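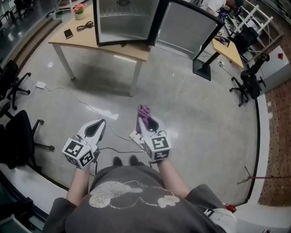 Tamuno 60 Countertop Glass-Door Fridge

The Tamuno 60 is a small display fridge made to stand on a table, worktop or reception counter. It is sold by Grarner to offices, waiting rooms, salons and holiday lets that want a few cold drinks to hand without giving up floor space. The door is glass in a black frame and opens to the right, so on a smaller table it will reach out past the edge when it is fully open. Leave that side clear. There is still room on the same table top for a phone and a pot of flowers with the fridge set at the right-hand end. The inside is light grey and wipes down with a damp cloth.

Where to put it

Choose a level surface that does not rock. A table with a wooden top is fine as long as the legs are firm. Keep the fridge out of direct sun and away from radiators. Allow a hand's width behind it for air, and do not push the back up against a curtain. The plug should be easy to get at once the fridge is in place, and the lead should run behind the table where people will not walk on it.

Before first use

Stand the fridge upright for four hours after delivery before switching on. Remove the tape and the foam block from inside, wipe the lining with warm water and a little washing-up liquid, and dry it with a soft cloth. Fit the shelves, close the door and leave the fridge running empty for two hours. Load it with drinks that are already cool if you can. A full load of room-temperature cans put in at closing time will be ready by the next morning.

Cleaning

Switch off at the wall first. Use a soft cloth on the glass, inside and out, and go round the door seal with a cotton bud every month or so. Crumbs and sugar on the seal are the usual cause of a door that will not shut properly. Do not use scouring pads or bleach. The vents can be brushed with a dry paintbrush.

What is in the box

Fridge, two wire shelves, shelf clips (eight, of which two are spare), mains lead and printed instructions. The table is not included.

Details

Stock number: 1263
Door: single, glass, black frame
Shelves: two, adjustable
Lighting: white strip, with switch
Use: indoors only, drinks and sealed snacks
Not suitable for: medicines, fresh meat or fish
Guarantee: two years, parts and labour

Spares

Door seals, shelves and clips are kept at our Rastumton warehouse and can be ordered singly. We have supplied more than 2,000 fridges in this range and still hold seals for the previous version, which had a slightly narrower door. Please check the label inside the door before ordering, as the two seals look alike but do not swap.

Orders and questions

Trade orders: Darren Tunstall
Spares and repairs: Takumi Maruyama

The spares desk is closed on Monday. Old fridges can be taken away when the new one is delivered if you ask for this at the time of ordering.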